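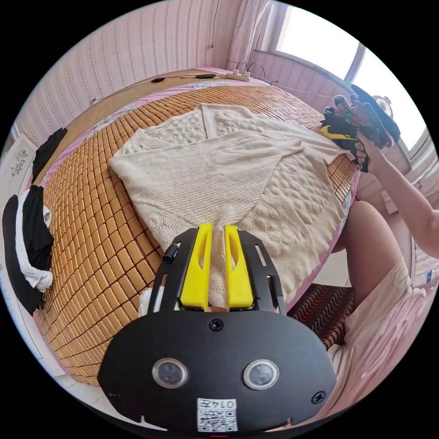 A bamboo sleeping mat over a pink bedsheet.

How to check a seabird count before you share it

Every spring some island's birds are "booming" or "wiped out." I've stopped believing either until I've done the following.

1. Find the unit. The Sanau colony was reported at 2845 one year and 1000 the next. Awful, until you read the tables. The first figure was single birds, the second was occupied burrows. A burrow usually means a pair.

2. Find the time of day. Puffins loaf on the water in the evening and vanish at noon. Counts made at different hours shouldn't share a graph.

3. Ask who counted, and from where. Ifeoma Okeke counted 734 birds from a boat off Sanau. Kálmán Orbán, up on the cliff the same Saturday, got a different total. Neither was careless. They could see different slopes.

4. Want at least 3 seasons. One good year proves very little. Bad weather can keep birds offshore for days and wreck a survey.

5. Be wary of "first in decades." Check whether anyone was looking in those decades. I asked about one such claim and learned the last proper search had been skipped for lack of a boat.

If the report doesn't give you the unit and the method, write and ask. If you get no reply, I'd leave the number alone.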